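Truta Shelfroom

Truta Shelfroom is a software kit for practising household robot tasks in simulation, sold by the small firm Van Hecke and built on that company's older Wetus rendering engine. It gives the buyer a set of furnished and half-furnished rooms in which a robot's planning software can be tried out at leisure, long before anyone has to worry about scratched paint or a dented skirting board.

The kit grew out of Ullosov, an in-house project at Van Hecke that dealt only with kitchens. Customers kept writing in to ask for living rooms and studies as well, and the firm, to its credit, listened. The first public version came out one November with four rooms, and later releases brought the number up to seven.
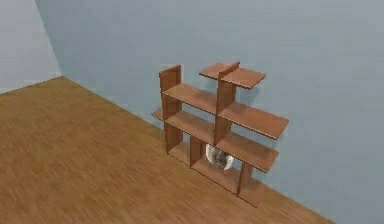 Shelving is where the kit has won most of its friends. Open units with boards of differing lengths are a good deal harder for a planner than a plain square bookcase, as an arm reaching into a low compartment has to mind the board overhead and the dividers to either side, and an object set well back may be partly hidden from a viewpoint higher up. Users can move the viewpoint, tilt it, and change how much is stored on each level, from a single item to a thoroughly crowded unit.

The kit is sold in two editions. The standard one covers a single workplace, while the teaching edition allows up to six learners to share the same room over a network, and comes with a rather friendly printed handbook that many owners seem to keep on the desk long after they have stopped needing it.

Reviewers have generally been kind about the ease of setting up a room and the patience of the support staff. The commonest grumbles concern the low resolution of the preview window, which can leave small objects looking smudged, and the slow loading of saved rooms on older computers. Van Hecke has said that both are being looked at for the next release.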